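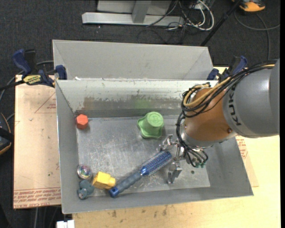
Periklis Zervas wrote under my last post that the click in the Zoronden battle theme is baked into the soundtrack release and can't be fixed. I don't think that's right. In the game the loop is clean. I have the album as lossless files and also a set of Ogg files pulled from my own copy of the game. When I convert track 17 to MP3 and set it to repeat, there is a gap of 50 ms and then a click where the low brass comes back in. Same player for everything. Is the gap in the recording or in my conversion?

**Amancay Navarrete**
Mar 7, 2026

---

**Teófilo Rivadeneyra**

Mostly your conversion. MP3 works in fixed blocks of samples, so the encoder adds silence at the start and pads out the last block. Some players read the delay and padding values from the file header and skip them, some don't, and some do it between tracks but not on repeat.

The album version is a separate problem. Soundtrack mixes of battle themes usually play the loop twice and fade. If you repeat the whole file you go from the fade back into the intro, and that won't match at any bit rate.

Use the game files:

1. Leave them as Ogg, or decode to WAV. Skip MP3.
2. Look in the comment tags for LOOPSTART and LOOPLENGTH. Not every game writes them. The values are in samples.
3. If you resample, scale both values by the same ratio. Forgetting this gives you exactly the kind of click you describe.

The end of the loop should still contain the reverb from the last chord. If you trim to the bar line by eye and start again from the intro, the tail is lost and the brass entrance sounds bare.

---

**Aitana Casado**

Had this with the Prullik score. Put a short crossfade on it, 5 ms is plenty. Works on anything.

---

**Florencio Pacheco**

A crossfade hides a click. It won't remove a 50 ms gap, and on a track with a steady pulse you will still hear the beat land late. Fix the padding first, then see if any click remains. If it does, move both loop points to a rising zero crossing, keeping the length the same.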